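Projects > Household Handling > Reports > Progress report 2

Teaching by demonstration: moving and tidying furniture
Progress report to the Lamen Fund
Prepared by Mercedes Valderrama, project lead
25/10/2024

Purpose of this report

This report covers the second stage of the grant, from April to the present. It sets out what we have recorded, how the recordings are being used, what has gone to plan, what has not, and what we are asking the fund to agree to for the last stage.

The project teaches a two-armed mobile robot, the Rantala, to do light furniture work in homes and small guest houses: pulling chairs out, pushing them back in, turning them, and clearing a path for cleaning. We teach it in two ways. In the first, a person does the task with their own hands while a head camera records what they see. In the second, an operator drives the robot's arms from a remote station with a pair of hand controllers. The first way is quick and cheap. The second is slow, but it gives us arm and gripper positions that the robot can use directly.

Work completed

Our target for this stage was 4,000 usable demonstrations, hand and remote combined. We have 3,055. A demonstration counts as usable when the task is finished, both hands or both grippers stay in view during contact, and the start and end points have been marked by a reviewer.

The shortfall is almost all on the remote side. Hand demonstrations are on schedule. Remote sessions lost most of June to a fault in the left wrist of the robot, which had to go back to Altberg for repair. Sessions started again once the arm was returned, and the wrist has given no trouble since then.

Wiremu Pearce runs the recording sessions and Kiri Pomare leads the review. Coralie Bolger joined in July as a second remote operator after four weeks of practice on the training rig.

Hand demonstrations

Most of the hand work this stage has been on chairs. We began with plain dining chairs with a straight top rail, which give the robot an obvious place to hold. In August we moved on to armchairs, including low, rounded ones with no rail and no handle. People deal with these without thinking much about it. They take hold of whatever part of the rim is nearest and pull. For the robot, choosing where to hold is the hardest part of the job.

We ask demonstrators to work at normal speed and to use two hands for any armchair. They look down at the grip before they pull and keep looking at it until the chair has stopped. Early recordings were often spoiled by people glancing ahead to where they were going, so the contact was lost from view at the moment we needed it. Wiremu changed the instruction sheet in May and the rejection rate dropped within a couple of weeks.

A rope armchair is a good case of what we are after. Both hands hold the front rim of the seat, a short distance apart, and the rope bunches between the two grips. The fingers of the left hand curl over the strand while those of the right are tucked under it. The floor changes from long plank-style tiles to small mosaic tile, with a thin metal strip at the join, and a white cable runs across the tile near the person's left foot.
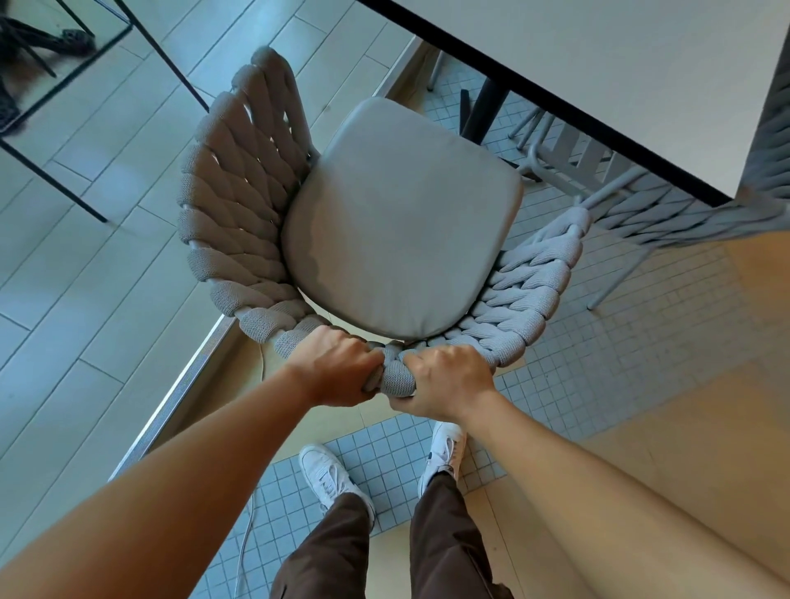
What the reviewers mark

Kiri's team marks each hand demonstration with the following:

- the first and last moment of contact for each hand
- the part of the chair being held (rim, arm, back, leg, seat)
- whether the hold is over, under or around the part
- any change of floor surface close to the chair
- any cable, rug edge or other item on the floor that the robot should avoid

The last two items were added this stage. They came out of a bad week in remote testing, when the robot twice pulled a chair against a raised floor strip and tipped it back. No damage was done, but the planner had no idea that the floor was different on the far side of the strip. We went back and re-marked 900 older demonstrations to include floor changes. The job took Kiri and one part-time reviewer nearly five weeks and was not in the original work plan.

Marking soft or woven rims remains slow. Two reviewers will often disagree on whether a hand is holding a single strand or the rim as a whole. We now record only "rim" and let the contact points carry the detail.

Remote demonstrations

Operators sit at a station in the next room and see through the robot's head camera and two wrist cameras. An experienced operator completes a chair pull in under two minutes. A person doing it by hand needs a few seconds.

Straight-rail chairs are going well. The operators report that the grippers hold a rail firmly and the robot's base keeps up with the arms. Rounded armchairs are less reliable. The grippers are flat and stiff, and on a padded or woven rim they tend to slide before they bite. Genda supplied a set of softer finger pads in September, and we have recorded 200 armchair pulls with them so far. Coralie finds them easier to work with. We have not yet run the two sets of pads side by side, so I would not draw a conclusion from that.

Operator fatigue is a limit we did not plan for properly. Sessions were set at two hours. Error counts went up sharply in the second hour for both operators, and we have cut sessions to 50 minutes with a break between. This lowers daily output but fewer recordings are thrown away.

Budget

Spending is within the total approved. Equipment is under budget. Staff time is over, mainly because of the re-marking described above. Glenys Bolger has sent the full figures to the fund office separately.

Next stage and requests

We plan to finish the remaining demonstrations by the end of April, with priority given to remote work on armchairs. The side-by-side test of the finger pads comes first, in November.

We ask the fund to agree to two changes:

1. Move the unspent equipment money to staff time, to cover a third remote operator for four months.
2. Accept floor-change marking as a deliverable in its own right, to be included in the final data set.

We need a decision on the first item before we can advertise the post. The second can wait until the next review meeting.

Contact: Mercedes Valderrama, Household Handling Project | Copyright Household Handling Project | Back to top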